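Irneo Oral History Archive: Spring Update

Transcription of the first group of interviews with contemplative practitioners is complete. The group comprises 16 recordings made in monastic houses, lay meditation centers and private homes. Each transcript has been checked twice against the audio, once by the transcriber and once by a second reader fluent in the speaker's first language. Pauses longer than six seconds are now marked in the text with their length in brackets. Shorter pauses are shown with a dash.

Despina Todorova has revised the style sheet for terms that have no settled English spelling. Where a speaker uses a Pali, Greek or Syriac word, the transcript keeps the form the speaker prefers and the index lists the variants. Entries for chant and spoken liturgy have been moved out of the general index into their own section. Readers who cited the old index numbers can find a conversion table at the front of the new one.

Consent forms have also changed. The earlier form covered print and audio use only. The new one has separate lines for print, audio, web and classroom use, and a speaker may withdraw any of them in writing. Crisanto Dimaculangan is contacting speakers who signed the earlier form. Until a new form is returned, the recording stays available by appointment but not online.

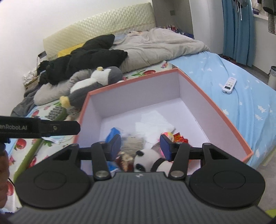
Reading room and listening hours

The listening stations at the Jomel building are open by appointment. Sessions last two hours, and a reader may request up to 14 recordings per visit. Headphones are supplied. Requests for material in the Henríquez deposit should name the speaker and the tape side, as the two sides were often recorded in different years and have separate access terms.

The study group on silence in daily prayer will resume in October under Erlinda Bautista. The first text is the interview with Lộc Hầu on keeping a rule of silence while working in a city hospital. Copies will be sent to registered members in advance. New members should write to Milagros Abella at the archive office and state whether they need large print.

Updated 8 May 2026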